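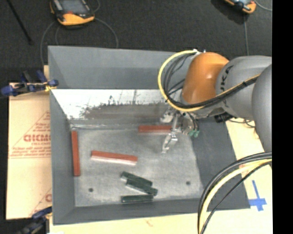
Plornby changes bin and block set for sorting trials

Dec 25, 2021

Plornby has replaced the shallow trays in its sorting trials with a deep grey bin with sloping walls. The change applies to all trials that use the company's Tramura blocks, the long, narrow pieces sold in red and in dark green. Trays remain in use for round and flat items.

The block set itself has not been altered. Red and green pieces continue to be mixed in the same load, and the load is tipped in without being arranged. Blocks may come to rest along the foot of a wall, against one another or on their own in the open part of the floor. All three positions are accepted as valid starting conditions and are recorded before the first pick.

According to Mirjam Van Damme, who runs the trials at the Kumovov site, the trays gave results that were too favorable. "In a tray you can get at a block from any side," she said. "In a bin with walls this high, a block lying against the wall can be reached from one side only, and the angle is limited by the wall on the other side of the bin as well. Customers work with bins. The figures from the trays were correct, but they answered a different question."

The site logged 3129 picks in trays between May and the changeover. These results will be kept and listed under their own heading in the trial record. They will not be combined with bin results, and the two should not be compared directly. Reports already issued on the basis of tray results remain valid for tray use.

The sloping walls are expected to affect the results in two ways. A block that is dropped on a slope slides back toward the floor and normally stops with its long side against the base of the wall. A block that is pushed during a failed pick can also climb the slope a short distance and then return at a different angle. The trial sheet now has a separate line for each case. Under the earlier sheet, both would have been entered as a missed pick, with no further detail.

Limits have been set for the new series. A run ends when the bin has been cleared or when 80 attempts have been made, whichever comes first. After 60 runs, the bin is taken out, washed and checked for damage before it is used again. Scuffs and smudges on the floor are not treated as damage. Nia Humphreys, who maintains the test equipment, said that worn bins are preferred for this work.

"A new floor has an even color and a light shine," Humphreys said. "After a few weeks it is marked all over, and that is how bins look in every plant I have been to. We wash them, but we do not polish them and we do not paint them. The only things that put a bin out of service are a split seam or a floor that no longer lies flat."

Color is recorded for each block but is not part of the sorting rule in the first stage. Blocks are removed in any order. In the second stage, red blocks are to be taken out first and green blocks left where they lie as far as possible. Any green block that is moved by more than its own width will be noted on the sheet. Van Damme said the second stage is the harder of the 2, particularly where blocks of both colors have settled close together – in such cases the order of removal may matter more than the grip.

Blocks with worn edges will stay in the set as long as their length is within the stated limit. Blocks that are cracked or bent are withdrawn and replaced with a piece of the same color, so that the balance between red and green does not change during a series. Replacement pieces are taken from the same Tramura stock.

The same bin and block set will be supplied to the Rana site, where a parallel series is planned. Both sites will use the same sheet and the same load procedure. First-stage results from Kumovov will be released when the series is complete – no interim figures will be given. Customers who need tray results in the meantime can request them from Plornby in the usual way.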